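Home | Rentals | Move-Out | Maintenance | Search

Filed under: Apartment Life, Checklists

Move-Out Inspection Checklist, With Comments From Someone Who Has Failed It

The Kirville rental office hands out a one-page inspection sheet when you give notice. It is a good sheet. It is also written in the language of people who have never tried to get a bobby pin out of a bathtub drain, so I have typed it up with my own remarks after each item. I have moved out of five apartments in this town. My deposit came back whole from one of them.

KITCHEN

[ ] Oven interior clean, racks included.
The racks are where they get you. Soak them in the tub overnight and then clean the tub, and yes, this does mean the bathroom has to come after the kitchen on your schedule. I learned this in the other order.

[ ] Range hood filter removed, degreased, replaced.
Many tenants are surprised to learn there is a filter. Push the little tab and stand back.

[ ] Refrigerator emptied, shelves wiped, drip pan checked.
Leave it running with the door shut, or unplugged with the door propped open. Unplugged with the door shut is how I lost $40 and the goodwill of everyone on the second floor.

[ ] Behind and under appliances.
The inspector at Adomaitis Property Services carries a flashlight and isn't shy with it. Pull the stove out slowly if the floor is vinyl.

[ ] Smoke alarm present and working.
Present is a separate requirement from working. If yours has been in a drawer since that business with the bacon, put it back up and press the button.

BATHROOM

[ ] Tub and tile free of soap film and mildew.
Bimska Tub Paste works all right and smells like a swimming pool in a lemon grove. Open a window. Don't follow it with anything containing ammonia, and don't mix anything with bleach at all, however clever the video made it look.

[ ] Exhaust fan runs, cover dusted.
Shut the fan off at the switch before you poke at it. The cover usually hangs on two springs that would like to meet your eye.

[ ] Caulk intact.
If it isn't, report it before the inspection. Fresh caulk smeared over old caulk fools only the person holding the tube.

[ ] Water shutoffs turn.
Try them gently. If one won't budge, write that down and walk away. A stuck valve is the landlord's problem right up until you put a wrench on it.

WALLS AND FLOORS

[ ] Nail holes filled, anchors removed.
My lease allows "a reasonable number" of holes. The office and I have explored the meaning of this phrase at length.

[ ] No unapproved paint.
Touch-up paint has to match in color and in shine. I matched the color. Under the hallway light my patch glows like a dinner plate, and the sheet now says "repaint, one wall, $300."

[ ] Carpet vacuumed, stains noted.
Note the stains yourself. You'll be kinder about it than they will, and "small coffee mark, near closet" leaves less to the imagination.

[ ] Windows open, close and lock.
Every one, including the bedroom window you gave up on in April. A window that won't open is a fire exit that won't open, so I'd get this fixed whether or not you're leaving.

DOORS AND OUTSIDE

[ ] Deadbolts throw fully.
Test with the door open and then with it closed. Mine passed the first and not the second for two years.

[ ] Balcony rail tight.
Push on it with your hand, feet planted well back. Do not lean on it to find out.

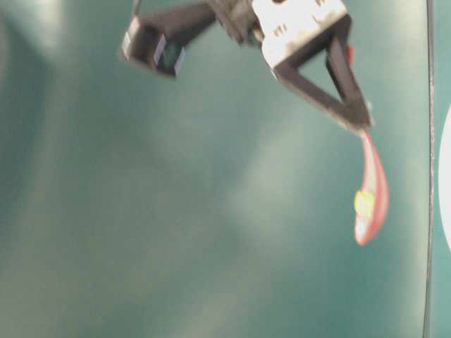 [ ] All keys, fobs and garage openers returned.
Get a receipt. The Wirnasis buildings charge $500 if the locks have to be changed, and the drop box in the lobby has never once been willing to testify on my behalf.

From the comments, a reader signing in as thirdfloorwalkup: Fine list, but you left out the dryer vent. Ours was packed solid and the dryer took three rounds to do towels. It's a fire risk and it's on the Kirville sheet, back side, second line. Also ask for the walk-through in the morning. By 4 p.m. they've seen six ovens and they hate everybody.

The sheet has a back side. That explains a charge from two apartments ago that I had put down to spite. Adding it now:

[ ] Dryer vent and lint trap clear.
Unplug the dryer first. If it's gas, leave the hose alone and call the office.

[ ] Forwarding address left in writing.
They can't mail you what's left of the deposit without it.

14 comments | 61 shares

Older posts | Newer posts | Back to top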